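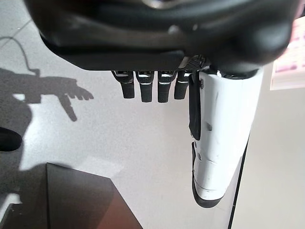 Four black fingers, pointing at the floor.

Give Me the Small Theater
April 12, 2025

I saw "Hestau" on its second night at the Risel, in a room with 54 seats, and I came out grinning like a kid. I've seen it again since, at the Bralau multiplex in a hall that holds 300, and it was still a wonderful movie. But the first time was better, and I've been trying to work out why ever since.

Some of it is the crowd. A slow family drama with long silences needs people sitting close together. At the Risel somebody laughed at the burnt soup and then we all went, row after row, right through the next line of dialogue (I only caught it on the second viewing, and it's a great line!). At Bralau the same joke got a polite chuckle.

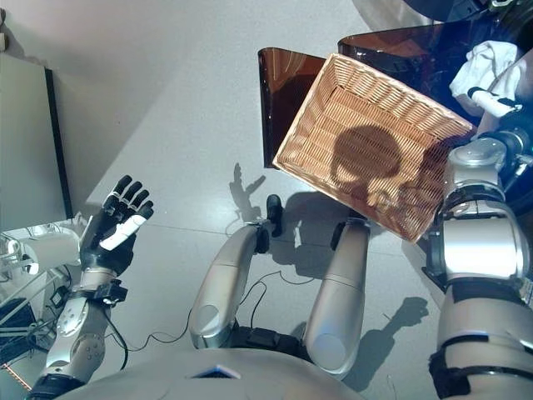 Opening weekend isn't everything

The trade pages had already filed it under disappointments because it opened on 41 screens and lost most of them in a week. Well, I don't care! Movies like this one find their people slowly. My sister's office is talking about it now, and they never talk about anything with subtitles. It runs 172 minutes and I'd happily have taken ten more, especially of the ferry scenes.
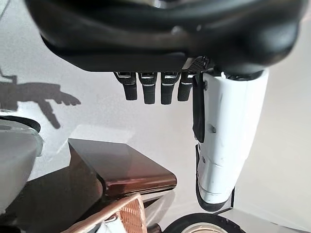 The hand again, thumb alongside.

So please, theater owners, hold on to it for another couple of weeks. Put it in your smallest room with the creaky seats. The Risel is bringing it back in October with the director's earlier short, and I've already bought my ticket, third row on the aisle.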